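Does a tidy breakfast table save time? Project report, Flalthorpe
Kelly Queiroz and Thaddäus Fuchs
14 shares | 7 comments
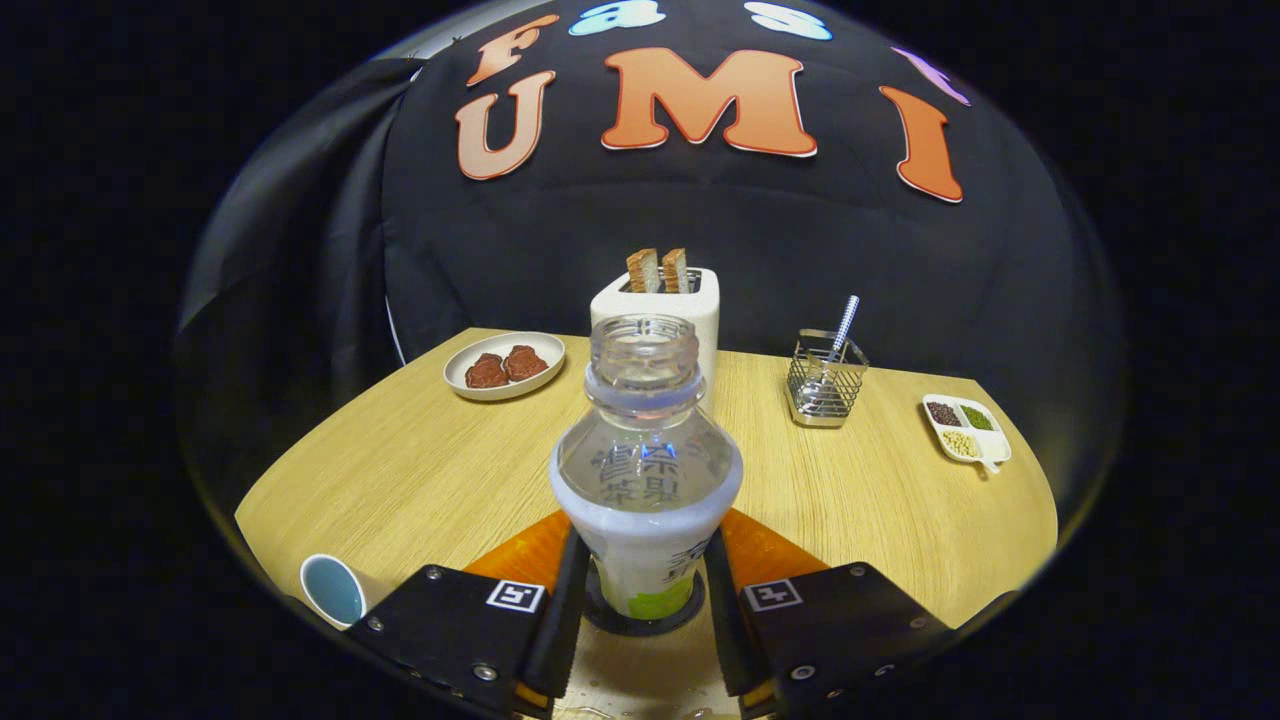
Our tutor, Osvaldo Arruda, gave us the claim to test: that keeping the toaster, plates, drinks and cutlery within arm's reach makes breakfast quicker. We doubted it from the start, and we still do.

We ran 30 breakfasts in September, half with everything on one table and half with the cutlery and bottles kept in a cupboard. Toast was on the menu every time. The whole lot took 1680 minutes including clearing up, and the gap between the two layouts was too small to mean much.

The toaster sets the pace. Moving the forks closer doesn't brown bread any faster – people just stand there holding a fork. Wellington thought the crowded table was harder to wipe, and his timings lean that way, but he was also the slowest wiper in both layouts.

We would not repeat this with the same people. By the second week they knew what we wanted to hear.

Related
Rellow kettle test: was 600 ml enough?
Washing up by hand, a second look
Comments (7)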